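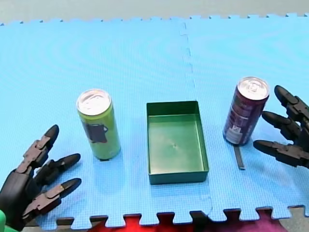

Trim the border tabs or fit edge strips, otherwise the outside of the mat will lift before the middle wears. That was the comment left under the January entry, unsigned. Fair point, though the tabs are still on along both long sides. Reasons further down.

May 17, 2026
Room 404, work surface

Surface is two of the blue foam tiles, joined side by side. Stock is the Henico pack of four; the other two stay on the shelf as spares. Closed the seam by hand starting at the far side and working toward the near side, pressing each tooth down with a thumb. The join does not run perfectly straight. It drifts to the right on the way down, and a second attempt gave the same line, so I take it to be in the tiles and have stopped trying to correct it.

Seam height: drew a steel rule across the join at 4 places. It caught slightly at the near end, nowhere else. Pressed that end again and left a 200 g weight on it during lunch. The rule then passed without catching. Will repeat the check before the next session and write the result here.

Flatness: one corner of the right tile rocked when first laid out. Turned it face down for the morning and it settled. The pack had been stored on edge at Premdale. Store flat from now on.

Texture: the fine crosshatch holds dust. A dry cloth moves it around without removing it. Damp microfiber, wrung out well, wiped along one direction and then across, did better. No solvent. The Lustside cleaner left a dull patch on an offcut and is not to be used on the foam.

Small parts: thin items can lodge in the seam. Keep them on the left tile, which reaches past the center anyway, and sort there. The notches between the border tabs are open to whatever is underneath, so anything that rolls to the near edge can drop through. Check under the mat before packing up.

On trimming the tabs. Arguments for: straight edge, fewer gaps, less to catch a sleeve. Arguments against: a trimmed tile cannot be swapped to an inside position later, and the set may have to grow to a square if the Nair work needs more area. Edge strips would close the notches without cutting anything. The strips have to come from the same maker, as the tooth pitch differs between brands. Ordered one set to try.

To do:
- repeat rule check on seam
- mark the underside of each tile, left and right
- fit strips when they arrive, near edge first
- move spare tiles to the flat shelf

Recent entries
Shelf labels, second pass
Cleaning cloths: what sheds and what doesn't
Foam tiles, first layout (January)
Nair work, table space needed
Parts trays from Premdale, returned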